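Contents | Previous | Next | Index | Glossary

Unit 3: Electrical Assembly Basics

Chapter 7
Trays, Bins, and Small Harnesses

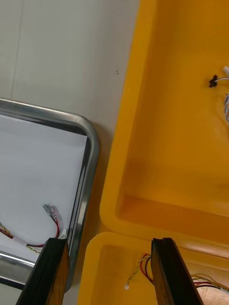
Esperanza Haddad wrote in the margin of the last edition that the chapter should begin with the bench, since most of the damaged harnesses she was handed as a trainer had been built correctly and then spoiled between one station and the next. The order of topics has been changed to follow her remark. Crimping, which used to come first, is now in Chapter 8.

A wire harness is a group of wires cut to length, fitted with terminals and connectors, and held together so that it can be installed as one part. Some harnesses run the full length of a truck. Others fit in the palm of your hand. This chapter deals with the small ones. A typical small harness has a red lead and a black lead running side by side, one or more white connectors, and sometimes a twisted pair in another color that goes off on its own path.

Small harnesses cause trouble out of proportion to their size. They weigh very little, so they slide. Their leads are springy and hook onto each other. The connectors have thin latches that snap if the part is pulled out of a pile by one end. A student who can build a good harness at the bench may still turn in a poor one if it has been dropped into a box with twenty others.

7.1 The Work Surface

Many shops use a metal tray with a raised rim as the place where a harness is set down for inspection. The rim keeps the part from rolling or sliding off the bench. Stainless steel is common and wipes clean easily.

A bare metal tray has two drawbacks. It reflects the overhead lights, so a nick in the insulation can be hard to see, and clipped strands of wire are close to invisible against it. For both reasons the floor of the tray is lined with a sheet of plain white paper. Against white paper a black lead and a red lead stand out at once, and loose strands show up as short bright lines. White connectors are harder to pick out. Turn them so that the wire entry faces you and check the entry first.

Change the paper when it is marked, torn, or curled at the corners. Do not write on it. Notes go on the job sheet.

The paper does not need to reach every edge of the tray. A strip of metal left showing along one or two sides does no harm, provided the harness itself lies on the paper. Parts pushed up against the rim are easy to miss and easy to pinch when the tray is picked up. Pull any connector that has drifted to the rim back toward the middle before you inspect it.

Paper and steel give no protection against static. Harnesses with no electronic components can be handled this way without special measures. Where a harness carries a sensor or a small circuit board, use the grounded mat described in Chapter 12.

7.2 Bins

Bins hold work that is waiting and work that is done. Plastic bins with thick, rounded rims are preferred over cardboard, which sheds dust and has rough edges. The inside corners should be rounded too, so that a lead does not wedge in them.

Color is a matter of shop rule. At Cindarcombe, the training shop used for many of the exercises in this book, yellow bins are used for harnesses at every stage and the stage is shown by a card on the front. Other shops give each stage its own color. Either method works if everyone at the bench knows it. Learn the rule of the shop you are in before you move anything.

Place bins close enough to the tray that a harness can be moved without stretching, and at a height where you can see the floor of the bin. A harness that is lowered in and released near the bottom stays in one piece. One that is dropped from the rim lands on its connectors.

Do not overfill. The limit at Cindarcombe is 16 small harnesses to a bin. For the Fomau fan harness, which has a long twisted pair, the limit is 7.

7.3 Picking Up a Harness

Hold the harness by the bundle, near the middle. If the leads are taped together at some point, the taped section is a good place to grip. Never lift by a single wire. Never lift by a connector while the rest is caught on something.

When several connectors are present, let them hang free for a moment before setting the part down. This lets the leads untwist. Lay the bundle in a loose curve and do not press it flat. A sharp bend close to a terminal puts strain on the crimp, and a crimp that has been strained may pass a continuity check and fail later in use.

7.4 A Record from One Shop

The Yakubu plant kept a log of rejected harnesses for one build of 2,878 parts that ended in September. Each reject was sorted by cause. Exactly 100 were set aside for handling damage alone. The most common entry was a broken latch, followed by leads tangled so tightly that the insulation had been scraped in separating them. The supervisor, who had worked earlier on the Bererari line, cut the number allowed in each bin and moved the bins next to the trays. No change was made to the crimping tools.

Keep this log in mind when you reach the exercises at the end of the chapter. You will be asked to sort a set of rejected harnesses by cause and to decide which of them could have been avoided at the bench.

Terms to know: bundle, connector, continuity, crimp, harness, latch, lead, twisted pair

Filed under: Shop Skills / Wiring and Assembly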